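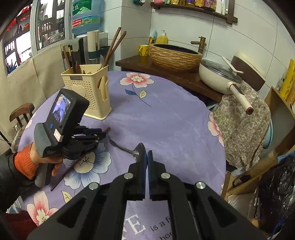 Carpal tunnel syndrome is among the first conditions a medical student learns to name and among the last that many clinics treat with any urgency. The median nerve is compressed where it passes through the wrist. The patient reports tingling in the thumb, index and middle fingers, often at night, and is sent home with a splint and a leaflet. In most mild cases this is sound practice. It is the position of this department, however, that the interval between the splint and the next examination has become far too long.

At the Dromside Hand and Wrist Service, a review completed in July covered 821 referrals from primary care. Of these, 143 patients already had visible wasting of the muscle at the base of the thumb when they were first examined by a specialist. Wasting at that stage may not be fully reversed by surgery. Several of these patients had been told, correctly, that their symptoms were common. They understood this to mean that the symptoms could be ignored.

Dr. Esperanza Paredes, who led the review, has argued that the fault lies in the form used to refer patients. It asks for the duration of symptoms and the degree of pain. It does not ask about weakness, dropped objects or difficulty with buttons. Pain is a poor guide in this condition. A patient with advanced compression may have less discomfort than one whose symptoms began last month, as sensation in the fingers has faded. Under the present form, that patient is placed lower on the list.

Dr. Ifor Ifans has replied that family physicians work under severe limits of time and that a longer form will simply be left incomplete. The objection deserves respect. A test of thumb strength against resistance, however, takes less than a minute and requires no equipment. Light touch can be checked with a wisp of cotton. Neither replaces nerve conduction studies, and neither is proposed as a substitute for them. They would allow a physician to separate the patient who can safely wait from the patient who cannot.

There is a second matter, on which opinion in our own field is divided. Steroid injection gives welcome relief to many patients, and its use in the region has grown. Relief is also the reason that follow-up appointments are missed. We would therefore ask that every injection be accompanied by a fixed date for review, entered before the patient leaves the building. The clinic at Arkent adopted this rule under Samah Kamel and reports that attendance has improved.

Employers also have a part to play. Work that combines force, repetition and a bent wrist is associated with the condition, as is prolonged use of vibrating tools. Diabetes, pregnancy and an underactive thyroid are associated with it too, and a worker's job should not be blamed before these have been considered. Where the job does contribute, a change of tool or task is usually less costly than a prolonged absence.

The proposed changes to the referral form will be open for comment for 30 days from 2 December 2019. Written responses should be addressed to Aurelio Villanueva at the Dromside office.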